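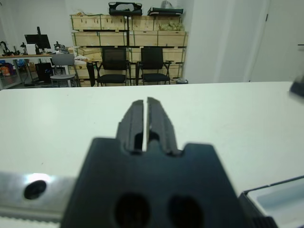
Why does the gripper report "object held" when it has closed on nothing?

The controller decides that something is held when the finger motor stalls before the fingers reach their learned closed position. If the learned position has drifted, an empty close ends a little early, the motor stalls against the opposite finger, and the controller reads that stall as a part. Run the finger homing routine again and compare the new closed value with the stored one.

Ticket: Gripper reports false hold after overnight restart
Opened by: Ayten Kaplan
Assigned to: Sherif El Ouafi
Site: Otlow
Software: Orkgate cell controller, Flulex gripper driver
Priority: changed from normal to high
Status: Closed

Original report (Ayten Kaplan)

The arm has started carrying nothing to the drop position and opening there as if it had a part. No error on the panel. The job counter goes up each time, so the totals for the morning are wrong. It began after the cell was restarted overnight. The program was not changed. I ran it at reduced speed and got the same thing.

I stopped the job at 9:40 and left the arm powered with the program paused. Log attached.

Reply (Sherif El Ouafi)

Thanks, log received. Please do the following before changing anything:

1. Open the fingers fully from the manual page.
2. Close them with nothing between them.
3. Write down the closed value and the hold flag.
4. Repeat until you have 7 closes.

Keep hands away from the fingers while the manual page is active. The stop button on the panel pauses the program but does not cut power to the gripper.

Reply (Ayten Kaplan)

Done. Hold flag came on in every close. The closed value was steady. Stored closed value on the settings page is 2,539. The live value stops short of that each time.

I also noticed the force setting is 100. I thought we ran it lower than that.

Reply (Sherif El Ouafi)

You did. Your saved profile has a lower number, and 100 is the driver default. So the driver loaded its default profile at restart and brought the default closed value in with it. That value belongs to the standard fingers, and your cell has the Paulauskas set. The wrong number explains the false hold.

I am raising the priority. With the force at default the fingers can pinch harder than your risk sheet allows. Please do not run anything in automatic until the profile is back.

Steps to restore:

1. Power off at the main switch and wait for the gripper light to go out.
2. Power on, but do not start the job.
3. Settings, Profiles, load the site profile.
4. Run finger homing with nothing in the gripper.
5. Save, then restart once more and check that the values stay.

Reply (Ayten Kaplan)

Steps 1 to 4 went fine. Step 5 did not. After the restart it was back to the default profile. I did it twice.

Reply (Sherif El Ouafi)

Found it in your second log. The driver waits 600 milliseconds for the profile store to answer at startup. Yours is taking longer, so it gives up and loads the default without a warning. Go to Startup, Advanced, and raise the profile wait to the maximum. Then repeat from step 3.

The missing warning is a fault on our side. I have filed it separately and linked it here.

Reply (Ayten Kaplan)

Wait raised, profile loaded, homed and saved. Restarted three times and the site profile loaded each time. Empty closes now give no hold flag. With a part in the fingers the flag comes on as it should. Force is back to our number.

Corrected the morning count by hand. Back in automatic at 2:15.

Resolution

Cause: profile load timed out at startup and the driver fell back to default settings without telling the operator.
Fix at site: profile wait raised, site profile restored, fingers homed.
Still open under linked ticket: show a stop-level message when the default profile is loaded in place of a saved one.
Check after any restart: profile name on the settings page before starting a job.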